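Chain lube, a stiff link and a long way home

2024-06-19

I replaced the chain on the Skiren last week, and I should have done it in October. The bike is a 650 twin, nothing exotic, and I have had it long enough to know when something is off. The first sign was a light tick at low speed, the kind you notice between parked cars with your visor up. I blamed the center stand spring, then the heat shield, then a stone in the tire. I checked all of those and kept riding.

The second sign was harder to ignore. Slack on that bike is measured at the middle of the lower run, on the side stand, and mine was fine at one spot and almost tight half a wheel turn later. I adjusted it at the tight spot, which is correct, and it left a loop at the loose spot that slapped the swingarm every time I rolled off the gas.

Kornél Major has run the same model for years and he told me to stop adjusting and start shopping. He was right, but I had a trip planned to Rurnholm and back, and I talked myself into believing it would hold.

It held. The round trip was 2130 miles over nine days, and I oiled the chain every evening and carried a spare master link in the tank bag that would not have helped with anything. On day six I found a link that would not straighten. You could see it ride over the rear sprocket as a small kink. I worked it back and forth with gear oil and got some movement out of it, and it was stiff again by the next morning. I did the last two days at 55 on back roads, with trucks for company.

Melati Lumbantobing put me up for the final night. We had the usual talk about shaft drive at her kitchen table and I lost, as I usually do on that subject. Her bike has a shaft and weighs as much as a small barn, but she had done the same roads without opening a can of anything.

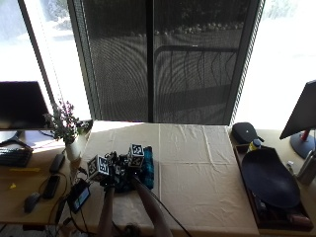
Photo: Fitriani Liem

The new parts came from Draseck, a kit with both sprockets and a 520 X-ring chain. I paid $144 for it, shipping included. You can spend less on an O-ring kit, and for a bike that does short commutes I probably would. I went with stock gearing. I tried one tooth down on the front a few years ago and liked it in town, but the engine was too busy on the highway and I put the old one back.

The job itself took me an afternoon. The front sprocket nut is the part to plan for. It has a folding lock washer, and mine had been bent over and back enough times that one tab broke off when I lifted it. Order a new washer with the kit. Get the nut loose while the old chain is still on, with the bike in gear and someone standing on the rear brake. Orysia Levchenko from two doors down did the brake for me. I used a long breaker bar and it let go with a bang that made both of us jump.

After that it was routine. Grind the heads off one link, press the pins out, use the old chain to pull the new one through. The rear sprocket nuts go to 43 foot-pounds on mine and the axle nut to 95 – check your own manual, those numbers are for this bike and no other. I pressed the rivet link in two steps and measured the flare with calipers after each one. I had to go back a third time on the lower pin.

While the cover was off I dug out a good handful of black paste from behind the front sprocket. Years of chain wax and road dust. I had never cleaned in there, and I would guess most people haven't. It had packed itself around the clutch pushrod seal, which was weeping slightly. I wiped it down and will look again at the next oil change.

Old front sprocket next to the new one: the teeth had a clear hook to them. The rear looked better than I expected, and I was tempted to keep it. I didn't.

First ride was out to Campos and back, an easy loop with one decent hill. The tick is gone. Shifting from first to second is smoother too, and I had put that down to the gearbox getting old. I rechecked the slack when I got home and it was even all the way around, a touch looser than where I set it. I'll check it again at the next fill-up and then go back to doing it once a month.

Still to do before the summer: front brake pads, and the left fork seal, which has started to leave a ring on the tube.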